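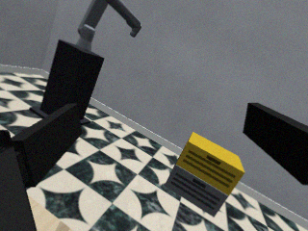

Section 6: Running the crate demonstration on an open day

This section is for staff at the Skirkstead site who have to show the arm to visitors. It assumes the simulator has been installed as in Section 3 and that you have run the crate task at least once on your own. For school groups, read Section 7 as well.

The demonstration uses the simulated room called Hista. It has a patterned tile floor, plain grey walls, an arm on a black pedestal, and a yellow crate on top of a grey one. Visitors see the room through the gripper view on the large screen. The operator sees the same view on the desk monitor, plus the control panel.

6.1 Before the doors open

1. Switch on the desk computer, then the large screen. If the large screen is switched on first it may pick the wrong input. Press Source until the desktop appears.

2. Start Lamptey from the desktop shortcut and log in with the visitor account. The staff account leaves the editing tools open.

3. Choose File, Load Room, Hista. Loading can take a minute or so on the older desk computer.

4. Type 502 in the Start Position box and press Enter. Both gripper fingers should come into view with a wide gap between them, and the crates should be visible in the gap.

5. Check the colours on the large screen. The upper crate should be a clear yellow and the lower one grey. If the yellow looks brown, set the screen to Standard picture mode.

6. Set Speed to 2. Higher settings are hard to follow from the back row.

7. Run the task once through to the end, then press Reset.

Note: The view at position 502 is tilted, so the line between wall and floor slopes down to the right. Leave Level Horizon off. With it on, the picture swings whenever the wrist turns, and people standing close to the screen find it unpleasant.

6.2 Giving the demonstration

Each showing lasts 15 minutes with questions. Groups are brought over from the Roltamgate entrance by the front desk, who will ring before they set off.

1. Let the group settle before you touch the controls. Ask those at the front to stay behind the floor tape.

2. Tell them they are looking at a computer model. Several visitors in October took it for a live camera in the next room and asked to go in.

3. Point out the gripper fingers on either side and the slots in the front of the crates. Explain that the task is to lift the yellow crate and leave the grey one where it is.

4. Press Run. Keep one hand near the space bar, which pauses the arm.

5. Pause when the fingers are level with the yellow crate and take questions. This is the best moment for them, and the arm will hold its position for as long as you like.

6. Press Run again to finish the lift.

7. Press Reset before the next group comes in.

Caution: Do not press Reset while the arm is moving. The program can lock up and will then need a full restart. Pause first, wait for the green light on the panel, then reset.

6.3 Letting visitors try

Visitors may use the hand controller after the second showing of the morning. Switch the panel to Guest mode first. Guest mode limits the grip force to 400 units and stops the arm from reaching the walls.

Hand over the controller with the strap already round the visitor's wrist. Children under eight need an adult beside them. One turn is one attempt at the lift, whether or not the crate is picked up.

If a crate is knocked over, press Reset. Do not try to stand it up again with the arm while people are waiting.

6.4 If something goes wrong

The room loads but the crates are missing: the Objects box has been cleared. Tick it and load the room again.

The fingers are not in view: the start position has been changed. Type 502 again.

The floor pattern flickers: set Shadows to Low. The flicker is worst towards the far side of the room, where the tiles are small.

The controller does not respond: change both batteries. Spares are in the top drawer of the desk.

Anything else: stop the showing, put up the holding slide and ring Prasetyo Teoh on the internal line.

6.5 Closing down

1. Press Reset, then log out of the visitor account.

2. Switch off the large screen at the wall.

3. Put the controller back in its case with the batteries out.

4. Write the number of showings and any faults in the desk book.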